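4.2 Floor finish and the distribution of cleaning work

The previous section dealt with the amount of time that households in Huaranga gave to cleaning as a whole. We now turn to floors, which took up the largest single share of that time in every building included in the study, and to the question of whether the finish of a floor has any bearing on who cleans it and how often.

The analysis draws on the cleaning diaries returned by 371 households. After the removal of blank and duplicate sheets, the diaries gave 2,074 usable entries in which a floor was named as the surface cleaned. Each entry records the room, the method (dry sweeping, damp mopping, full washing or spot cleaning), the time of day and the member of the household who did the work. Households were asked to state the finish of each floor once, at the start of the diary period, using a printed card with five choices: glossy tile, matt tile, sealed concrete, board and other. Interviewers checked the answer on their first visit and corrected it where needed. Most corrections concerned the line between glossy and matt tile, which several respondents found hard to draw, particularly in rooms with little daylight.

4.2.1 Frequency and method

Glossy tile was cleaned more often than any other finish. The difference was clearest for damp mopping and almost disappeared for full washing, which in most homes followed a fixed weekly or fortnightly habit whatever the floor was made of. Dry sweeping fell between the two. We take this pattern to mean that the shine of a floor affects the small, unplanned tasks more than the large, planned ones. A household that washes its floors every week will go on doing so after moving to a flat with a different finish, but the number of times a mop comes out between washes may change a good deal.

Respondents gave two kinds of explanation. The first was that marks are easier to see. Footprints, dried splashes and hair were all mentioned, and several people noted that a floor which looked clean at noon looked dirty in the evening, when lamplight fell across it at a low angle. The second was social. A shining floor was described as something that visitors notice, and a dull one was thought to reflect on the person expected to look after it. Both explanations were offered by men and women, although women were more likely to speak of visitors and men of marks.

Colour worked together with finish in a way that the card did not fully capture. Pale tiles were said to show dirt and dark tiles to show dust, and the two complaints led to different work: pale floors were mopped, dark floors were swept. A later version of the card, used only in the Trekgate buildings, asked for colour as well. Those answers are reported in the appendix and are not combined with the main results.

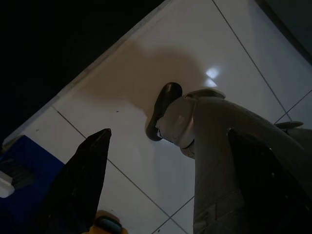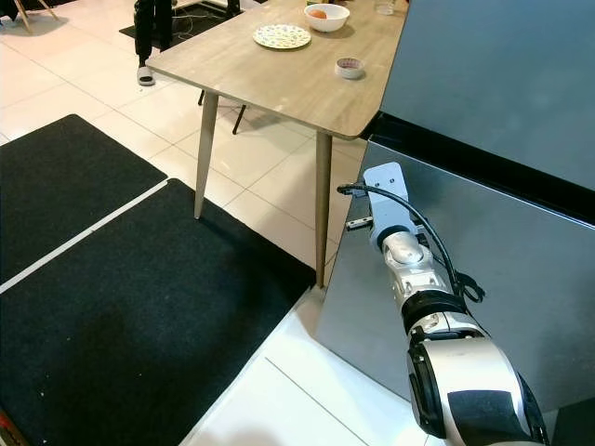
Figure 4. Interior surfaces: large pale glossy floor tiles with dark grout lines (first image); a light wooden table and a large grey refrigerator (second image).

4.2.2 Grout lines

Grout was not among the subjects we had planned to study. It entered the work through the free-text column of the diary, where it was mentioned far more often than any other detail of the floor. Respondents treated the lines between tiles as a separate surface with its own standard of cleanliness. Entries such as "floor done, lines left" and "lines only" were common enough that the coding scheme had to be revised, and the earlier sheets were coded a second time by Percy Sánchez using the revised scheme.

Two findings follow from this second coding. Larger tiles were associated with fewer entries for grout, as one would expect from the smaller length of joint in a given area of floor. Dark grout was also associated with fewer entries than white grout, but the respondents did not agree on the reason. Some regarded dark lines as a practical choice that hides staining. Others said that a dark line looks the same before and after scrubbing, and that they had given up the task for want of any visible reward. For the diary these two positions produce the same result, and only the interviews allow them to be told apart.

In rented flats the condition of the grout was also a matter between tenant and landlord. Tenants reported that it was inspected at the end of a tenancy and that discoloured joints had been given as grounds for keeping part of a deposit. We were not able to check these reports against written agreements. They may nevertheless help to explain why entries for grout rose sharply in May, a month in which many leases in Huaranga come to an end.

4.2.3 Furniture, appliances and the uncleaned strip

The area of floor that is cleaned is seldom the area of the room. In the interviews we asked respondents to point out the parts of the floor they did not reach in an ordinary week. The answers were very consistent. Heavy appliances came first, with the refrigerator named more often than any other item, followed by cookers, beds and wardrobes. Tables were almost never named, even where they stood in the middle of a room, as they are easily moved and a mop passes between the legs.

Mamani, in an earlier study of rented rooms in the same city, used the term "uncleaned strip" for the band of floor along the foot of an appliance or a run of cupboards. We have kept the term. The strip is of interest here because it was the part of the floor over which members of a household most often disagreed. In homes where one person swept and another washed, each tended to regard the strip as belonging to the other's task. It was cleaned when an appliance was moved for some other purpose - a repair, a lost item, a change of flat - and hardly ever as a task in itself.

The board finish supplied to some of the newer flats under the name Uvwood brought a further difficulty. Tenants had been told by letting staff to keep standing water off the joints, and many had concluded that the floor should not be wetted at all near a refrigerator or a sink. In these flats the strip was wider than in flats with tiled floors, in some cases by the full width of a mop head. Sealed concrete showed the opposite tendency, and several respondents simply rinsed it with a bucket.

4.2.4 Who does the work

Across all finishes, the person who filled in the diary was also the person who did most of the cleaning. This is a known weakness of the method and we make no claim that the shares given in Table 6 are free of it. A comparison between finishes is less open to this objection, as there is no reason to expect the bias to be stronger for one kind of floor than for another.

On that basis, glossy tile was the finish for which the work was shared least equally. The extra mopping described above fell almost wholly to one member of the household, while sweeping and full washing were more often divided or taken in turn. Tasks with a fixed day can be given out in advance. Tasks that are started by the sight of a mark go to whoever sees it first, or to whoever minds it most, and in the interviews this was nearly always said to be the same person. Children over the age of ten took part in sweeping but seldom in mopping, which parents considered a risk on a smooth floor.

4.2.5 Limits of the floor data

Three points should be kept in mind when reading these results. The diaries were issued through Minditz, a tenants' advice service, and people in short-term or informal housing are therefore likely to be under-represented. The entries do not record floor area, so a quick wipe of a small bathroom and the washing of a long hallway carry equal weight. Lastly, 20 households changed address during the diary period. Their entries have been kept and assigned to the finish of the flat in which each entry was made, a decision suggested by Fredy Mamani at the pilot stage. Leaving them out does not alter the order of the finishes in any of the comparisons given above.

The next section considers walls and worktops, for which the diaries are thinner and greater use is made of the interviews.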